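Search this site
Enter keyword
Go

Plaven says its new office tables will last. Buyers may want to see the paperwork

2 min read
14 comments | 70 shares

Office furniture seller Plaven promised on Wednesday that every tabletop in its new Mamo line will go 10 years without warping, fading or needing to be replaced. It is a big promise from a company that has been selling the line since June.

The tables start at $288 and come in one size. Plaven says the price is low for something built to last a decade, and it may be. But the warranty, posted the same day, runs to two years, and it leaves out stains, scratches and "normal changes in color." That covers most of what happens to a table in an office.

Asked why the promise and the warranty don't match, the company sent a short statement saying the 10-year figure reflects "expected life under typical use." It did not say who worked out that figure, or what typical use means.

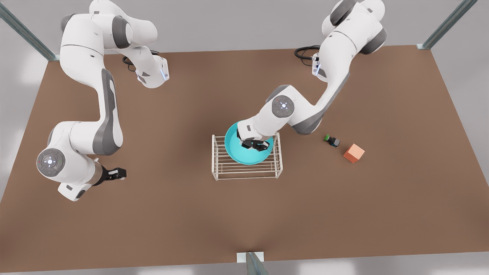 A brown tabletop in a computer rendering.

Tamer Khasawneh has bought furniture for small offices since 2010 and has heard this kind of pitch before. "They all say 10 years," he said. "Then you call in year three and the line has a new name and no spare parts." He pointed to Brendix, a desk range from the same seller that was dropped after two seasons. Owners who wanted matching legs were told to look for them secondhand.

Plaven says Mamo will be different — parts will be kept in stock at its Preramitz warehouse for as long as the line is sold. Read that again and it promises very little, as the company decides how long that is.

The tables may turn out fine. Khasawneh said he would order one, put it in a busy room and wait a year before buying more. Plaven has not said whether it will publish any test results. Orders placed this week ship in June, according to its website.

Share this story (70)
Comments (14)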